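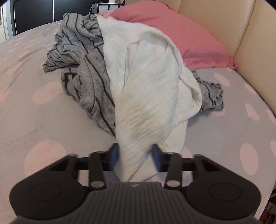
Ropa todavía sin doblar sobre la cama: la tela blanca arrugada, encima de una prenda gris jaspeada con rayas oscuras.

# Colada y doblado en Stardale

Esta galería recoge una tarde de febrero en el dormitorio grande de Stardale, la casa que compartimos en Parnstead. La colada se hace entre todos y se dobla casi siempre en el mismo sitio, encima de la cama, porque la mesa del comedor suele estar ocupada. Las notas son de Davina Swanson, con añadidos de Kausar Khokhar.

**El montón.** Lo que sale del tendedero se deja en el centro de la cama, sin clasificar. Las telas tipo muselina se apartan primero. No se planchan: se sacuden dos veces, se juntan las esquinas y se doblan en tres. Si quedan arrugas, se quedan. Es un tejido que las tiene de por sí.

**Las prendas de rayas.** Se doblan a lo largo, con las mangas hacia dentro si las hay. Kausar las prefiere enrolladas -- ocupan menos en el cajón --, pero en la pila se caen, así que de momento van dobladas.

**La pila.** Abajo va lo plano: sábanas, fundas y camisetas lisas. Después, la ropa de color. Las mantas finas van arriba del todo, dobladas sin apretar, porque son lo primero que se reparte por las habitaciones.
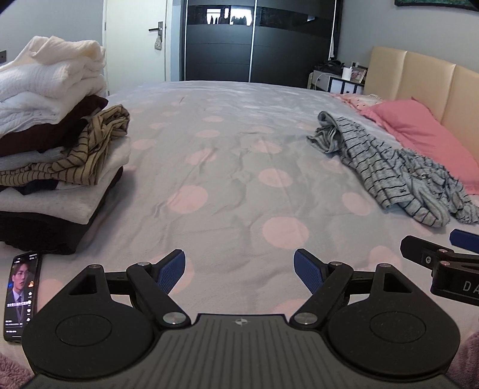 Una tanda completa nos lleva 60 minutos desde que se descuelga hasta que queda guardada. Entre dos personas baja bastante, sobre todo con las sábanas bajeras, que una persona sola dobla mal. Mulugeta Hailu se encarga de los calcetines y los guarda aparte, en una bolsa de tela.

**Lo que se queda fuera.** Las toallas no pasan por la cama. Van directamente al armario del pasillo, donde caben 12 si se doblan por la mitad y luego en tres. Los trapos de cocina tampoco suben.

**El armario.** Tiene siete baldas. Las dos de abajo son para la ropa de cama de invierno y la más alta para las mantas de las visitas. Junaid Yousafzai puso etiquetas en todas el año pasado; falta volver a pegar la tercera, que se despegó.

Las próximas notas serán sobre el cambio de armario de primavera, cuando bajemos las cajas del altillo.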